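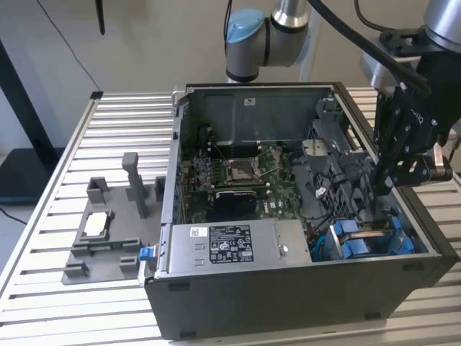 *Last updated: 2018-07-27*

# Nekov 77-piece driver set

I bought this set in April to replace a Grarine kit that had lost half its bits and most of its magnetism. Since then it has been my main set for work on old office desktops, plus the usual household jobs: battery covers, a door handle, a pair of glasses. I paid full price for it at Chaudhry, the hardware store near me.

## What you get

The case holds one handle, a flexible shaft, an extension, a pair of plastic pry tools, tweezers, and the bits. The bits sit in foam, sorted by type, with the sizes printed beside each slot. The printing is small and light gray on black. Under a desk lamp it's fine. On the floor behind a TV stand you will be guessing.

The handle is aluminum with a spinning cap at the end. The cap turns freely and has no wobble so far. There are shallow grooves for grip, and they work well enough with dry hands. With gloves on, the handle slips.

## In use

I have worked on 11 desktops with it. Most of the screws in those were ordinary Phillips, and the larger Phillips bit fits them tightly, with very little rocking. The Grarine bit in the same size used to climb out of the screw if I didn't lean on it.

Torx bits are the best part of the set. The tips are cut cleanly and show no wear that I can see. I used them on the retention screws around CPU sockets, where I least want a bit to slip, and never had a problem.

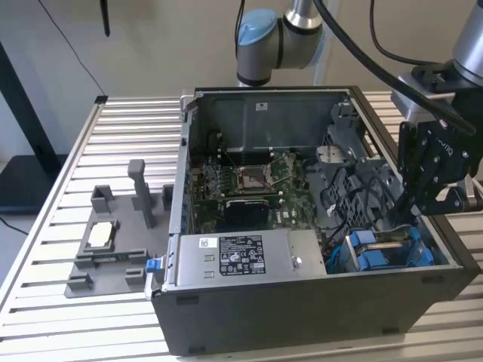 The magnet in the handle is strong. A case screw will hang from the bit pointing straight down and stay there while you move it into position. It's strong enough that I keep the handle away from loose screws when I set it down, or it comes back up with a few stuck to the collar.

The extension is less good. It has a little play where it meets the handle, so the tip wanders in a deep hole. For screws at the bottom of a power supply bay I went back to a long fixed screwdriver from Zonwood that I've owned for years.

I tried the flexible shaft once and put it back. It twists before it turns anything. 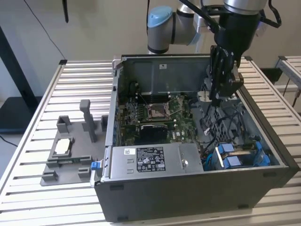
Tweezers are average. The points meet, but they bend if you squeeze hard. The pry tools are soft plastic, and one has a chewed edge already. I'd treat both as extras.

## Problems

Two bits, both small flatheads, chipped in the first month. Nekov gives a 2-year warranty and sent replacements, though I had to mail in photos of each one and wait almost three weeks.

The case latch is stiff. It has to be pushed in before it slides, and the instructions don't mention this.

## Would I buy it again

Yes, for the handle and the Torx bits. If you mainly need long reach, buy fixed screwdrivers instead - the extension will annoy you. I still have the old Grarine case and now use it for spare screws.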